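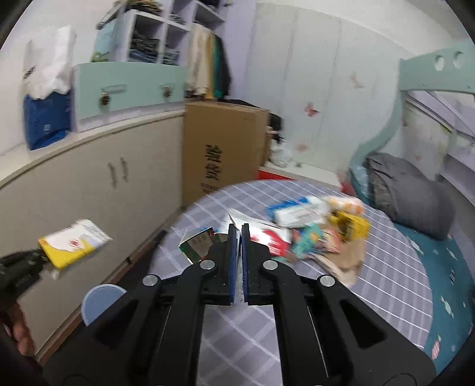 Shaohua Zhong schreibt zum Entwurf: Bitte den Einkauf nicht nur nach dem Stückpreis rechnen lassen. Beim letzten Angebot fehlten Ersatzauflagen und Ladegeräte, und wir haben beides im Nachgang teurer bezahlt.

Prüfliste Handgreifer mit Kamera
Abnahme Bestand und Bedarf für die Bestellung im August
Standort Gelumville, Projekt Patine
Geprüft: Fuseini Amissah
Kommentare: Thitima Srithong, Vaughan Whitelaw, Shaohua Zhong

Status: i. O. / Mangel / offen

1. Gelenke und Bolzen
Bolzen auf festen Sitz geprüft, Gestänge von Hand bewegt, Sichtprüfung der Arme auf Risse.
Status: i. O.
Kommentar Whitelaw: Bei zwei Geräten leichtes Spiel am äußeren Gelenk. Noch innerhalb der Vorgabe, im Prüfbuch vermerkt. Ein Bolzensatz je Gerät kommt in die Bestellung.

2. Finger und Auflagen
Finger schließen parallel, Auflagen liegen an den Innenseiten an, keine losen Kanten.
Status: Mangel
Kommentar Srithong: Die blauen Auflagen sind der eigentliche Verschleißposten. An flachen Packungen und dünnen Tüten merkt man eine abgenutzte Auflage sofort, an Kartons kaum. Ich möchte 60 Paar auf Lager haben.
Kommentar Amissah: 60 Paar übernommen. Preis liegt noch nicht vor.

3. Quetschstellen
Abstand zwischen Handgriff und Gestänge, Kanten der Aussparungen entgratet, Warnhinweis am Gerät lesbar.
Status: offen
Kommentar Whitelaw: Warnhinweis fehlt bei den älteren Geräten. Aufkleber bitte mitbestellen, das ist ein Kleinbetrag und muss trotzdem als eigene Zeile ins Budget.

4. Arbeitsplatz: Bett, Schrank, Regal
Laufwege beidseitig frei, keine Kanten auf Kopfhöhe im Schwenkbereich, Ware auf der Liegefläche mit dem Greifer erreichbar, ohne dass die Person sich abstützen muss.
Status: i. O. mit Auflage
Kommentar Srithong: Wer mit zwei Greifern arbeitet, hat keine Hand frei. Am Etagenbett nur im Stehen arbeiten, nicht auf die Matratze knien.

5. Arbeitsplatz: Boden und Abfallbehälter
Behälter steht standsicher, Öffnung von oben zugänglich, Boden im Umkreis frei von Kleidung und Schuhen.
Status: Mangel
Kommentar Amissah: Hausschuh und Kleidung lagen direkt neben dem Eimer. Wer nach unten auf die Finger schaut, tritt da hinein. Vor jedem Durchgang wegräumen und in die Startliste aufnehmen.
Kommentar Whitelaw: Kein Glas und keine Klingen in den Behälter, auch nicht als Testobjekt.

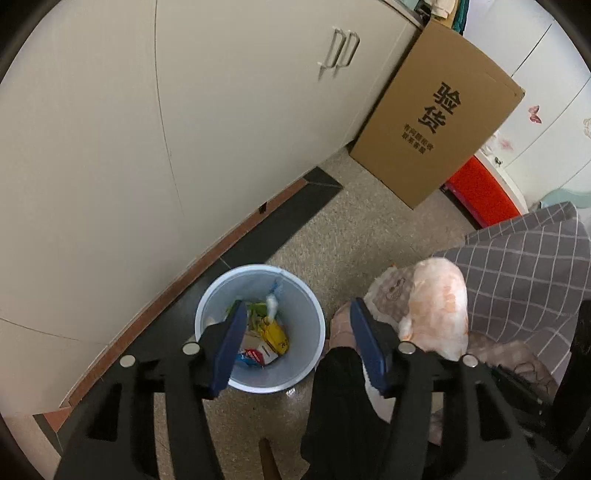 6. Kamera und Halterung
Halterung fest, Objektiv sauber, Kabel ohne Zug verlegt, Bildfeld zeigt beide Fingerspitzen.
Status: i. O.
Kommentar Zhong: Ersatzobjektive erst im nächsten Haushaltsjahr. Schutzkappen jetzt, Stückpreis 69 Euro laut Angebot Rungrueang. Das kommt mir hoch vor, bitte bei Clotstead gegenfragen.

7. Akkus und Ladeplatz
Gehäuse unbeschädigt, Ladeplatz auf nicht brennbarer Unterlage, keine Ladung über Nacht.
Status: offen
Kommentar Srithong: Für den Ladeplatz brauchen wir eine feuerfeste Box. 320 Euro sind eingeplant.

8. Kostenrahmen
Handgreifer mit Kamera, Stückpreis: 1.635 Euro
Feuerfeste Box: 320 Euro
Schutzkappe, Stückpreis: 69 Euro
Auflagen, 60 Paar: Angebot ausstehend
Bolzensätze und Warnaufkleber: Angebot ausstehend
Kommentar Zhong: Stückzahl der Greifer erst eintragen, wenn Punkt 3 erledigt ist. Wartung und Versand getrennt ausweisen.

9. Freigabe
Gesperrt bis zur Nachprüfung der Punkte 2, 3, 5 und 7.
Nachprüfung: Nantana Kaewkla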